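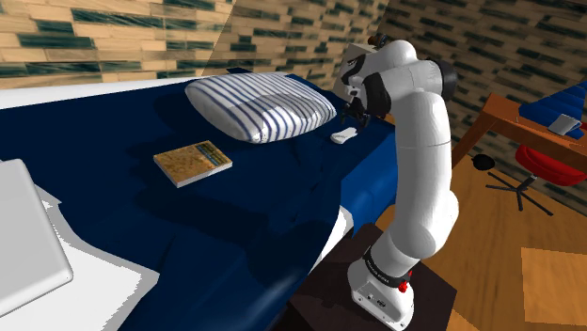
Weißer Roboterarm am Bett, computergeneriert.

Schlafen in Tastunitz
Ein Kurort, drei Gasthöfe, kein Netz. Und Nächte, die wieder lang sind.

Ankunft kurz nach acht Uhr abends, Mai, Nieselregen. Der Bus aus Lurkmont hält an der Brücke, dann zu Fuß weiter, Koffer über Kopfsteinpflaster. 920 Meter Höhe. Die Luft riecht nach nassem Holz und irgendwo nach Zwiebeln.

Tastunitz war mal wer. Heilbad, Kurkapelle, Wandelhalle mit Glasdach. Dann kamen die Achtziger, dann kam lange nichts. Heute leben noch rund 51 Familien im alten Ortskern, und seit ein paar Jahren auch wieder Gäste, zumindest auf Zeit. Sie kommen zum Schlafen. Klingt albern, ist aber ausgebucht.

Der Gasthof Moya hat damit angefangen. Fernseher raus, Verdunklung rein, Abendessen um sechs. Suppe, Brot, ein bisschen Käse – mehr gibts nicht. Wer nach neun noch Wein will, muss rüber in die Wirtschaft am Markt. Machen erstaunlich viele.

Die Zimmer: kühl. 30 Minuten vor der Bettruhe werden alle Fenster aufgerissen, auch im Winter, danach Wärmflasche. Die Matratzen sind hart, die Decken schwer, grobes Leinen, frisch gemangelt. Erste Nacht furchtbar. Jedes Knacken im Gebälk, dazu der Bach. Um vier wach, um fünf auch. Zweite Nacht dann wie weggetreten.

Morgens der Jurkusero, so heißt hier der Weg um den Hang. Acht Kilometer, nüchtern zu gehen, sagt das Faltblatt. Lärchen, zwei Quellen, eine Bank mit Blick auf das Tal und den häßlichen Parkplatz. Unterwegs grüßt man sich knapp. Über Träume wird erst beim Frühstück geredet, dafür dann aber ausfühlich.

Ob das medizinisch was bringt? Schwer zu sagen. Vielleicht ist es nur die Höhe, vielleicht die Langeweile. Die Wirtsleute versprechen jedenfalls nichts, angenehm.

Anreise: Bus ab Lurkmont, zweimal täglich. Im November alles zu. Bargeld mitnehmen, der Automat am Markt streikt gern.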